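From: Remo Sanna
To: packaging-automation list
Date: May 10, 2026
Subject: Re: Verkier two-arm kit, is it good for carton work?

On the list, P. Mandau wrote:

> We do small runs of folded cartons and we are thinking about
> the Verkier kit with the two grippers. The brochure shows only
> rigid boxes. Has anyone used it with plain cardboard sheet?
> Also, are the finger pads included, or must we buy them apart?
> I would like to know before we ask Plarndale for a quote.

Hello,

We have the kit on trial in our Messina workshop since November, so I can answer a part of this. I have no connection with the seller.

First, the pads. One set comes with the kit and the spare sets are extra. Plarndale asked us 292 dollars for a pack of spares, and delivery took 5 days. Please check the price again, it may be different for your region.

Second, the cardboard. Rigid boxes are easy, as the brochure promises. An open sheet is harder. It bends under its own weight and the fold moves away from the place where you taught it. We changed the grip point 3 times before we were satisfied. My notes are below, in the order I would do them again.

1. Teach the grip with a sheet that is already creased. With a flat sheet we lost a full afternoon.

2. Set the closing force low at the start and go up slowly. The default value left marks on our lighter board, and our customer's colour print goes on that side.

3. Take the flap near its tip, with a pad on each side of the board. The sheet can stand at a steep angle like this and you still have the crease free for folding.
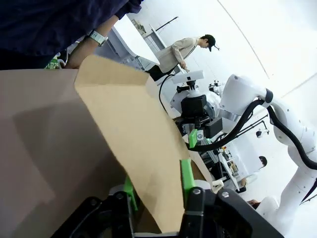 4. Look at the cable path before you run at full speed. Leave enough slack for the wrist to turn, then tie the rest to the arm.

The manual is good for installation but poor for programming. I wrote to support with 4 questions and received clear answers to all except the one about humidity. If somebody has tried it with damp board in winter, I would be glad to read about it.

Would I buy it? For cartons in small runs, I think yes, but ask for a trial period first.

Regards,
Remo Sanna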